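Review of the Mangubat Two-Arm Kit for Laundry Handling
Final project report, Robotics Lab course, Gekalmont College

Summary

Our project was to rent a two-arm robot kit and find out if a small student team could get it to fold a T-shirt. The kit is called Mangubat and is sold and rented by Skaltilska. We had it for eight weeks. We recorded 533 training runs by driving the arms ourselves, trained a control model with the software that comes with the kit, and then ran 186 test attempts with a person only watching. The kit did the flattening part fairly well. It was weaker on folding, and worst when a shirt started out in a pile. We think the rental is worth the money for a course like ours, with some changes to the manual and the mounting hardware.

The fingertips are what touches the cloth, so we looked at those first. Each finger ends in a rounded pad, and small screws are used in the assembly. The pads wear and can be replaced. We had to do this once during the project, and it took most of an afternoon, mainly from looking for the right driver size. The manual says the driver is in the box. Ours was not.

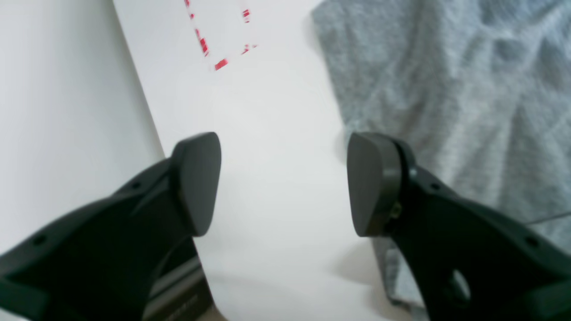
Graltow, January

1. Why we picked this kit

The course asks each team to review a product that a small business could really use. We talked to a laundry service in Graltow that folds by hand and asked what would help them. They said T-shirts and towels take up most of the folding time and are the most boring part of the job. They also said they had no interest in a machine that needs a whole room.

We compared three kits on paper. One had a single arm, and we did not see how one arm could pull cloth tight. Another was a fixed folding machine that needs the shirt fed in already flat. The Mangubat kit has two arms and lets you teach a task by doing it, so we chose that. The rental was $1000 for the full period, paid by the department. Shipping was extra and so was the deposit.

2. Setup

The arms mount behind the table and reach over it. We used a white table with rounded corners. White was a good choice for gray shirts, but the cameras had trouble with our white shirts and we dropped those from the tests after the first week.

There is a small camera at the gripper and another view from above. The gripper camera is very useful up close. It also overexposes on a bright table, and when the arm moves quickly the picture gets blurry. We turned down the room lights, which helped some. Skaltilska support told us to lock the exposure by hand in the settings file, and this helped more. We would have liked to see that in the manual.

The table has a rectangle marked in red. In our setup this was the drop area for finished shirts. After a while the marking got patchy, and we left it alone because we did not want the table to look different from our training data.

Cable routing took longer than anything else in the setup. The cables loop above the arms, and if the loop is too short the arm stops with a torque error partway through a reach. If it is too long it can come into the camera view. We went through four layouts before we stopped getting errors.

3. Recording the training runs

To record a run, one person moves a pair of handles and the arms copy the motion. Another person lays out the shirt and presses start and stop. It is tiring. We changed places often, and a bad run was deleted right away so that it would not get mixed in later.

Our 533 runs include flattening, pulling the edges straight, and folding. We started with shirts that were already close to flat and made them messier as we went. Looking back, we spent too much of the time on easy starts. The model learned those well and then did not know what to do with a sleeve tucked under the body.

We also found that the two drivers with the most practice had different habits. One picked the shirt up by the sleeve seam and the other by the shoulder. The model seemed to switch between the two and sometimes missed both. After that we wrote down one way to do it:

Lay the shirt sideways on the table, with the neckline at one end and the bottom hem at the other.
Grip near the shoulder with one arm.
Grip the corner of the bottom hem with the other arm.
Pull the two grips apart until the edge between them is straight.
Lower the edge before opening the fingers.

Later runs followed this list. The straight top edge gives the next step something to line up with, even if the lower part of the shirt is still crumpled or folded over on itself. Wrinkles across the body did not matter much at this point. We tried smoothing them out first in some runs and it only made each run longer.

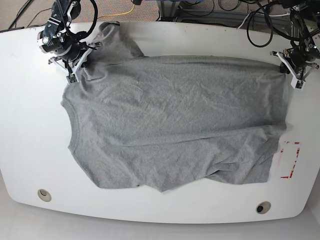 4. Test results

All 186 attempts used gray T-shirts from the same pack. We stopped an attempt if an arm pulled hard enough to lift the shirt off the table or if nothing changed for a full minute.

With a nearly flat start, the kit usually got both grips and pulled the edge straight on the first try. The most common mistake was picking up only the top layer at the hem, where the shirt has a front and a back. The edge then looked fine from above, but the back layer stayed behind and the fold came out crooked. We did not find a good fix for this. A firmer press before closing the fingers caught both layers more often, and it also pushed the shirt across the table.

With a sleeve tucked under, fewer than half of the attempts ended in a usable fold. From a pile, almost none did. A person is a lot faster than the kit in every case.

The hardware held up. Apart from the pads we replaced nothing, and the arms stayed in calibration unless someone bumped the mount.

5. Service and support

Support answered by email, normally by the next morning. The answers were clear and the person writing them had clearly used the kit. We were sent a spare set of pads at no charge.

The training software ran on the lab computer without problems, although the progress screen freezes and makes it look as if training has stopped. The first time this happened we restarted it and lost a night of work.

6. Recommendation

For the laundry service, we would not recommend the kit yet. Someone would have to lay out every shirt by hand, and by then most of the folding work is already done.

For a class, we would rent it again. The next team should request the full set of tools before delivery, lock the camera exposure on day one, and record messy starts from the beginning. Our runs and settings files are on the lab drive in the Mangubat folder. The spare pads are in the drawer under the computer.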